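# Nidetti Parts Price List

Secondhand computer part prices, collected from small shops and repair counters. One row is one part offered for sale on one day.

Maintained by Josefina Arancibia

14 comments | 31 shares

## What is in it

The main file, prices.csv, has 3075 rows. It covers used motherboards, processors, memory, power supplies and hard drives. Laptops and complete desktops are left out, and so are graphics cards, which got their own list when prices for them went wild.

Prices come from counters in three towns: Brarlow, Carrasco and Trosier. Brarlow has the most rows by a wide margin. If you compare towns, compare them part by part, or the Brarlow numbers will drown out the others.

## Columns

- `row_id`: a plain number, never reused
- `town`: one of the three towns
- `shop_code`: two letters and a digit, no shop names
- `part_type`: board, cpu, memory, psu or drive
- `maker`: as written on the part or the shop tag
- `model`: same, may be blank
- `condition`: tested, untested or for parts
- `price`: asking price in dollars, before tax
- `note`: free text

A blank price means the tag said "ask." It does not mean the part was free. Please don't turn blanks into zeros. Someone did this with the last release and got a very low average for Trosier.

## Conditions

"Tested" is the shop's word. Some counters boot the board to the setup screen and stop there, and others run it overnight. I have no way to sort these out after the fact, so they share one label.

Boards sold with a processor already in the socket are a common problem. The shop usually puts one price on the pair. Those rows have `part_type` set to board and the word "pair" in the note column.
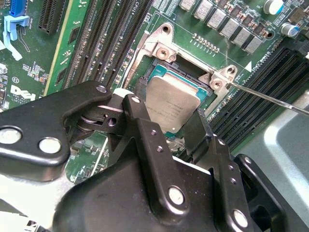 Splitting the price between the two parts was tried in the first release and dropped. The guesses were poor, especially for boards out of office desktops, where the board is often worth less than the chip. If you only want bare boards, filter out every row with "pair" in the note.

## Known problems

- Maker names are uneven. You will find HP, Hewlett Packard and H.P. in the same file. A cleaned version is in `maker_clean.csv`, matched on `row_id`.
- Memory is priced per stick in most shops and per set in a few. Check the note.
- One Carrasco shop, code CB2, raised all its tags in September and then put them back. Both sets of prices are in the file.
- Around 80 rows have a model number that matches nothing I could find. They were left as typed.
- Asking prices are not sale prices. Most counters will come down a little.

## Using the file

It is a comma-separated text file in UTF-8 with a header row. It opens in any spreadsheet program. Some programs read long model numbers as figures and cut off the leading zeros, so set the `model` column to text before you import.

The folder `old/` holds the first release, which had 2000 rows and no condition column. It is kept so that older charts can be redone. Don't join it to the current file, as the row numbers were started over.

## Terms

Free to use, copy and change. Please name the list and the release you used. Corrections are welcome if they come with a `row_id`.

Last updated: February 4, 2019

Contact | © Nidetti Parts Price List | Back to top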